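Makokha Kitchen Handling Project
Progress report to the Flemivau Fund, second reporting period

Prepared by Ginevra Caruso, project lead

1. Summary

The main event of this period was the open day at the Jatside workshop in October. It was listed in the grant plan as Milestone 4 and took place one month later than planned. The delay came from the finger redesign described in the last report. All other milestones for the period were met, except the written operator guide, which is in second draft.

2. Open day

The workshop was open to visitors from 10 a.m. to 4 p.m. Registration closed at 142 names. Visitors came in groups, each staying for one full demonstration and a short question period. Two people from Plollach, our partner for the small-kitchen trial, were present all day and ran the sign-in desk with us.

The demonstration used a single arm at a white table against the wall. The task was egg transfer between a metal colander and a clear glass bowl, chosen because it combines three problems named in the original proposal: a fragile object, a reflective container and a transparent one. The arm ran without a safety cage at reduced speed, with an operator at the stop button.
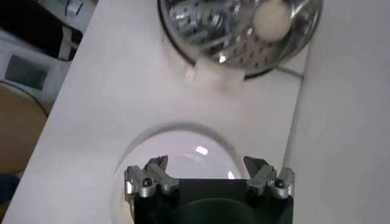 Glass remains the harder of the two materials. The wrist camera picks up the rim as a weak line at best, and overhead lighting puts bright spots inside the bowl that the software can take for an edge. For the open day we set the bowl position by hand before each group entered. This was explained to visitors, and it should be read as a limit of the present system. The colander gives strong reflections of its own, but its perforations are a usable feature for locating it.

3. Results

The software logged 327 transfer attempts during setup and the open day together. Of these, 40 ended in a stop or a missed grasp. Most of the misses were approach errors near a container wall – the finger touched metal before it reached the egg, and the force limit halted the arm as designed. Cracked eggs were recorded on paper and have not yet been matched to the log, so no breakage rate is given in this report.

The training set now stands at 1135 recorded grasps, including those made with the earlier fingers. We have kept the two groups separate. The older recordings will be dropped if they do not improve the score on the new hardware.

4. Visitor feedback

Questions were mostly practical: cleaning, noise, and whether the fingers can be swapped without tools. They cannot at present. Several kitchen managers asked for a slower release over the bowl, and we have added this as a setting. The Plollach team asked for a plain-language status screen in place of the current text log, which will require a change to the work plan.

5. Budget and schedule

Spending is within the approved total. Printing and seating for the open day came in under estimate, and we ask to move the balance to diffuse lighting for the test table. The operator guide will be sent with the next report. Bowl detection without manual setup stays on the plan as Milestone 5 – its due date is unchanged.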